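3.2 Hardware wear and color loss

The second part of the study dealt with the metal parts of the collar: the buckle, the D-ring and the leash clip. Owners who returned the survey form named fading or flaking of the finish more often than any fault in the strap itself, and the 3243 usable replies left little doubt that the D-ring was the part they had in mind. We therefore tested the ring and the clip as a pair, in the way they meet in use.

Two finishes were compared. The Cunell set had a plated brass ring with a clear topcoat; the Budik set had the same plating over zinc alloy and no topcoat. Rings were of the same inner width in both sets. All clips came from a single batch and were cleaned with mild soap before mounting. One clip was used per ring and then set aside, so that no ring was tested against a clip already marked by another.

Each ring was held upright in a vise with padded jaws. The clip was hung from a short length of leather leash and pulled by a cam, which gave one slow pull and one short jerk per cycle. The ring was wiped and photographed after 1000 cycles and again after 2000, at which point the test was stopped. Color was read at three points on the inner curve, where the clip rides, and at one point on the outer curve, which the clip does not touch. The outer reading served as the reference for that ring.

Sneha Pal took all color readings. A second reader, Dale Sandhu, graded the photographs without knowing the finish or the cycle count, on a scale from zero (no change) to five (base metal showing over the full width of the contact band). Where the grade and the color reading disagreed by more than one step, the ring was cleaned again and both measures were repeated. The second value was kept in each case.

One Budik ring failed at cycle 1848, when the weld at the flat side opened. It was left out of the final color comparison but kept in the 1000-cycle group. The failed weld was checked under a hand lens and showed a small void. We have treated this as a casting and joining fault – the finish played no part in it.

Figure 2

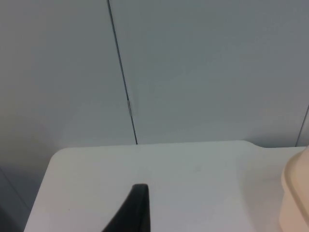
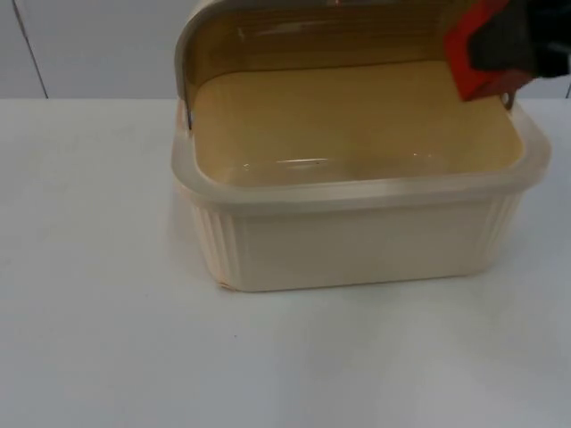

Fig. 2. First panel: pale gray wall panels and the dark seam between them. Second panel: cream-colored bread box, lid raised, on a white tabletop.

3.3 Strap stitching near the ring

Stitching was examined on the same collars once the rings had been removed. The Gautam pattern places a box stitch directly behind the D-ring, while the Sanden pattern uses two straight rows and a rivet. Both used bonded polyester thread in a shade matched to the leather.

Stitches were counted as damaged if the thread was cut, frayed through more than half its width, or pulled clear of the hole. Surface fuzz alone was ignored. Damage in the box stitch was found mainly in the row closest to the ring. In the riveted collars the thread was less affected, but the leather around the rivet had stretched, and on the thinner straps the hole had become oval.

Neither pattern lost its hold on the ring during the test. For narrow straps the box stitch is the safer choice, provided that the first row is set back far enough to clear the ring when the leash is pulled to the side. Setback distance was not varied here and is taken up in Section 4.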